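How to stop condensation on bedroom windows

Water on the inside of the glass in the morning comes from the air in the room. Two people asleep with the door shut put a lot of moisture into it overnight, and the window is usually the coldest surface it can settle on. Wiping the glass deals with the water that is already there. The steps that follow cut down how much forms.

What you need

A cheap humidity meter
Two old towels or a window vac
White vinegar and an old toothbrush
A thin piece of wire, or a pipe cleaner

Step 1. Take readings

Put the meter on a shelf away from the window and the radiator. Write down the figure at bedtime and again when you get up, and do this for 7 days before you change anything. A reading that stays over 60 per cent for most of the night means the room needs more fresh air.

Step 2. Clear the drainage slots

Most plastic frames have small slots along the bottom, inside and out. They fill up with dust, dead flies and bits of old sealant. Push the wire through each one gently, then pour a spoonful of water into the channel and check that it comes out on the outside.

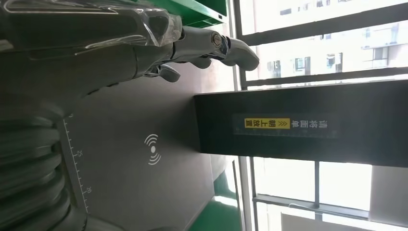
If the water sits in the channel, work the wire in from the outer side as well. Do not drill the slots wider. On older wooden frames there may be no slots at all, in which case dry the sill by hand each morning and keep the paint in good order.

Step 3. Clean the seals

Mix equal parts vinegar and water and scrub the rubber seals with the toothbrush. Black spots that have gone into the rubber may not come out. Rinse with plain water and dry well.

Step 4. Change how the room is aired

Open the trickle vents and leave them open, including in winter. Open the window wide for ten minutes after getting up, with the bedroom door closed. Pull the bed and any wardrobe a little way off the outside wall.

Step 5. Keep the heating steady

A low, even heat works better than a short blast in the evening. Leave a gap between the curtains and the sill so that warm air can reach the glass.

Take readings for another week and compare them. If water is forming between the two panes, the sealed unit has failed and will need replacing by a glazier. The frame can normally stay.

Yasaman Ansari
Updated October 17, 2026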